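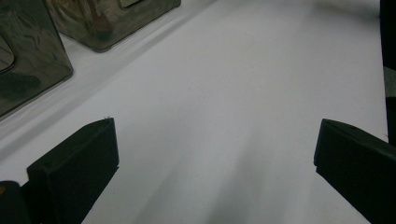
We use cookies to remember your settings. Accept | Manage

Rinstead Chapel and Memorial Garden
Pre-service walk-through, with comments
Monday, January 27, 2025

A really good round this time! Most of last year's worries are gone, and the chapel is a pleasure to walk through again.

ENTRANCE AND PARKING
[x] Ramp and handrail firm. The new bolts are a huge improvement.
[x] Path gritted as far as the Dudgate side
[ ] Curb by the hearse bay. Loose stone, second one from the drain. Cone it off until it's reset.

CHAPEL
[x] Exit signs lit, both doors open outward freely
[x] Aisle clear for casket and bearers
[x] Seating within the posted limit of 179
[x] Hearing loop tested from the back row (lovely clear sound, even under the balcony)
[ ] Candle stands. One rocks on the tile. Keep it out of services for now.
[x] Extinguishers in date, next service April

FLOWER ROOM
[x] Floor dry, mats flat
[ ] Wreath stands: 11 checked, one with a bent leg, tagged and set aside
[x] Shears and wire put away

MEMORIAL GARDEN
[x] Benches sound. The Han bench has been sanded and oiled and looks wonderful.
[x] Upright markers, rows A to F, hand-tested, no movement
[ ] Marker 355 leans toward the path. Rope it off and write to the family before any work starts.
[ ] Prerusari plot: edging lifted by roots, trip risk for anyone coming with flowers

Rows G onward still to do once the ground softens.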